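Saying goodbye to Dad's brother, and all that came after

Saturday, December 1, 2018

I've been meaning to write this since August, and every time I sat down I ended up making tea and looking out at the bird feeder instead. My uncle Arne Stöcker died at the end of that month, at home, in the chair by the window, with the radio on. He would have approved of that. He'd have been less pleased that it was the cricket.

Quite a few of you have written to ask how I'm doing (thank you, I kept every message, even the ones I was too slow to answer) and one or two wanted to know how we went about writing the notice for the paper. So I thought I'd put it down while I still remember it properly.

My cousins asked me to do it, I suppose on the grounds that I have a blog and therefore must be good with words. I wrote a first go on the Monday night and it came to 2,893 words, if you please. The woman at the newspaper was ever so kind on the phone and explained what they charge by the line, and I went quite faint and took it back to the kitchen table.
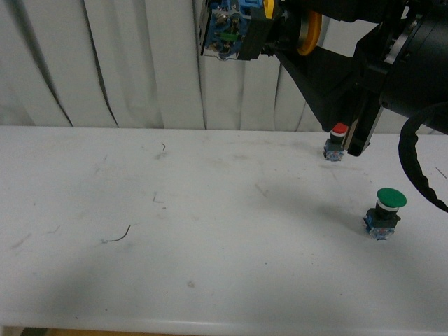 What I'd done, you see, was put in everything. Every job he'd ever had, starting with the ten years he spent at Kröger mending sewing machines, then the long stretch at Tekside, then the little shop. I had the names of both dogs. I had the whole business with the caravan at Tonora, which takes a good half hour to tell properly and really needs somebody to do the voices. My cousin read it through with her glasses pushed up on her head, laughing and crying by turns, and then said very gently that perhaps the paper didn't need to know about the caravan.

So we cut it, and cut it again. We kept the sewing machines, his two daughters, the allotment, and the fact that he never once in his life left a party before the washing up was done. The caravan went into the talk at the funeral instead, and got a proper laugh, even from the vicar! 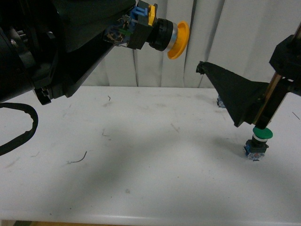 A yellow-orange push button, with its silver ring.

The part I'd found hardest was the very first line. All the notices I looked at began with "peacefully" or "suddenly", and neither felt quite like him. In the end we put that he had died at home in his favourite chair, and left it there. I still go back and forth over whether we should have said "beloved", which he would have thought was laying it on a bit thick, but which he was, very much.

We had the tea afterwards at the Hekico, upstairs, with far too many sandwiches, and people stayed until they were putting the chairs up. I took the notice along and left it on a table by the door with a pen beside it, so that anyone could add what we'd had to leave out. It came home with writing all round the margins and over on to the back. That's the copy I'll keep.

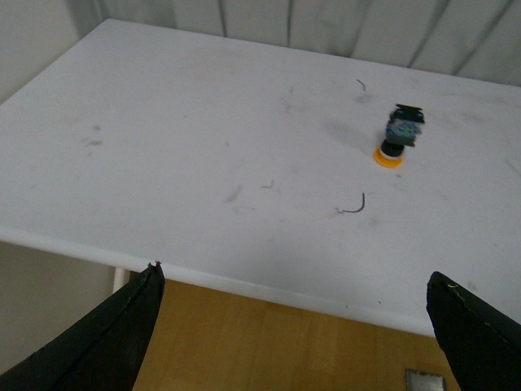
Margaret wrote in after I mentioned all this in my last letter round, and she says we should have sent the long version to everybody anyway, caravan and all, because she'd have read every word and so would her sister. She did the same for her mother, typed it up and posted it out with the Christmas cards, and people still bring it up with her.

Well, I've had the long one out of the drawer this morning and I think she may be right. It wants a bit of tidying and I've spelt the dog's name two different ways, but if you'd like a copy, leave me a note underneath with your address and I'll pop one in with your card.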